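Trikstead — Gallery: The Two-Arm Bench

Trikstead packs and tests small kitchen appliances for other companies. Since June part of the handling work in the test room has been done by a pair of robot arms on one bench. These pages show the work at hand, with notes from the people who run it.

The job is plain: pot, lid, one item of food, over and over. Testers used to do it by hand, up to 30 times a shift. Saranya Shetty, who did it longest, now sets up the bench and reads the logs.

At the bench 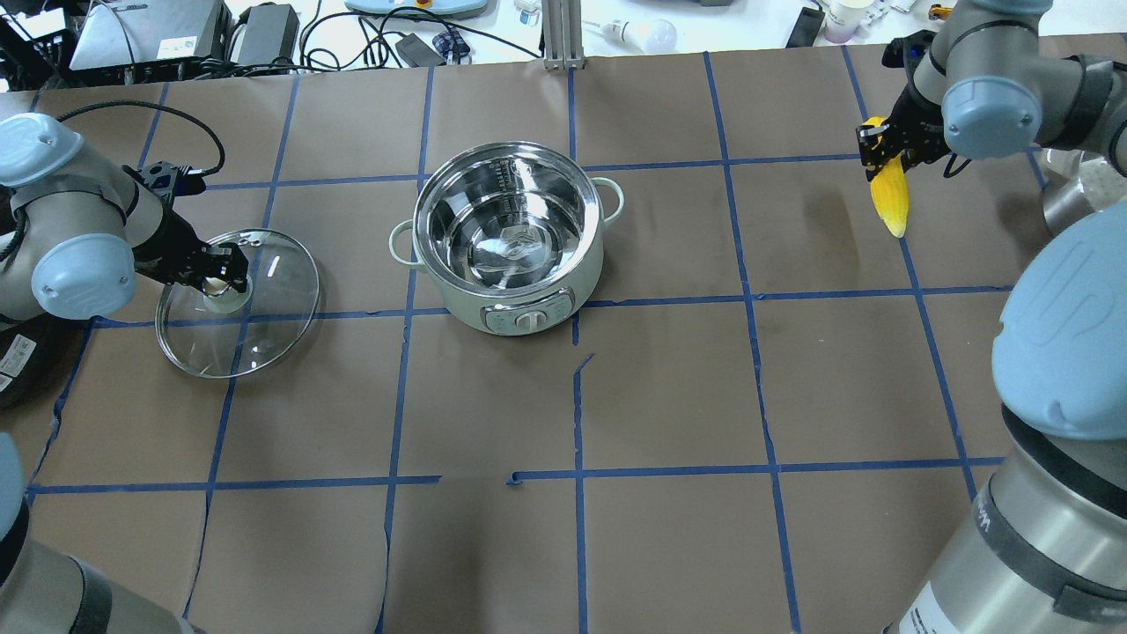 Lid in one gripper, corn in the other, and the pot open between them.
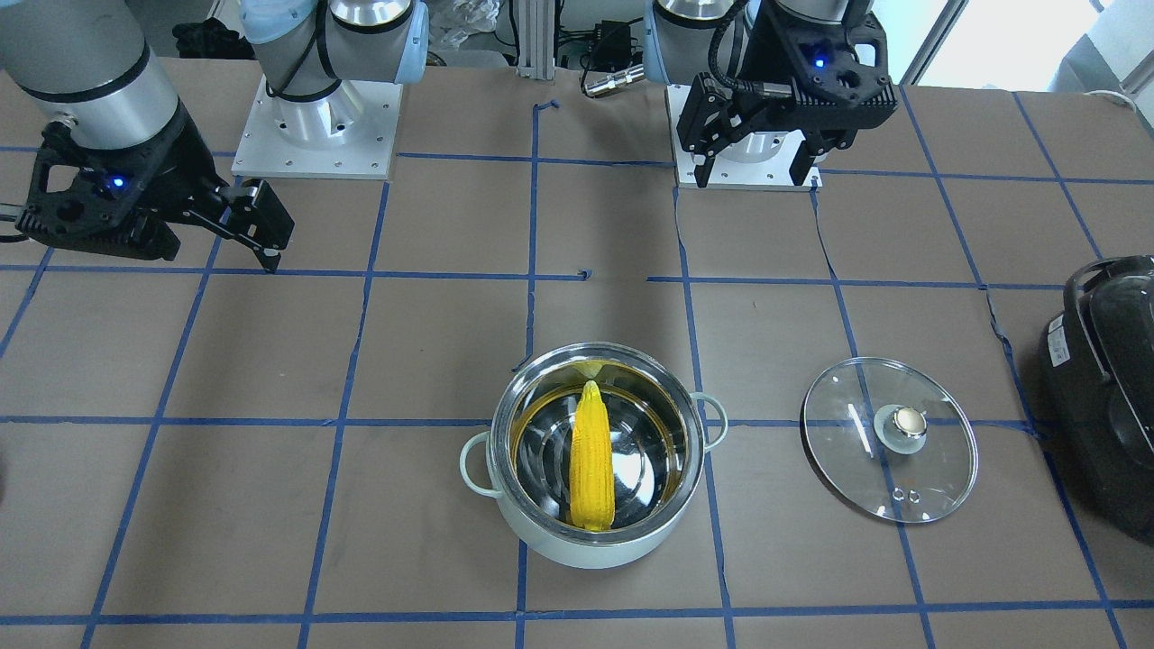
Corn in the pot, lid flat on the paper to the right of it. Both grippers are empty.

What changed for the testers

— Less repeat lifting. The target for one pot model is 1,000 handling cycles, and no tester is asked to do those by hand anymore.

— More watching. Someone stays within reach of the bench whenever the arms are moving. Shetty says this part is more tiring than people expect, and shifts at the bench were cut to 39 minutes with a 10-minute break after each.

— New paperwork. Dropped lids and missed grips go in the Fliner log, with the time and the name of whoever reset the bench.

— Same pay grade. Bench operators asked for a review of this and it is still open.

What stayed the same

Testers still check dials, handles and cords by hand. They also write the final report on every model, and the arms have no part in that.

Next gallery: the packing line at Thibodeaux
Page updated 2026-10-27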